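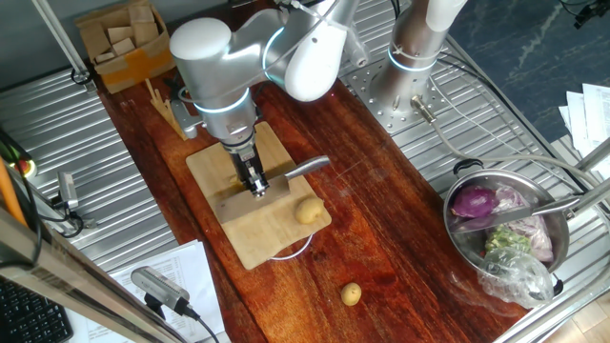 Page 10

**Unit 4: Reading a kit offer.** Handout by Siriporn Rungrueang

Salent sells the two-arm kitchen kit with up to 10 practice tasks. The offer covers arms, grippers, mounting plates and setup. Knives, boards and food are the buyer's expense.

Check before signing:

- who replaces worn gripper fingers
- whether training is priced per arm or per visit
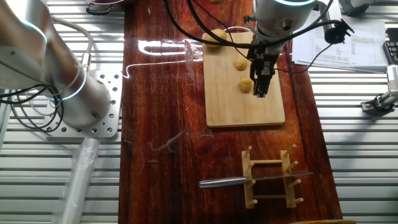

- how long support lasts after setup

Irkard quotes the same work without setup. Put both offers in one table, using the price list on p. 111, and bring it to Amr Hamdy's lab hour in July.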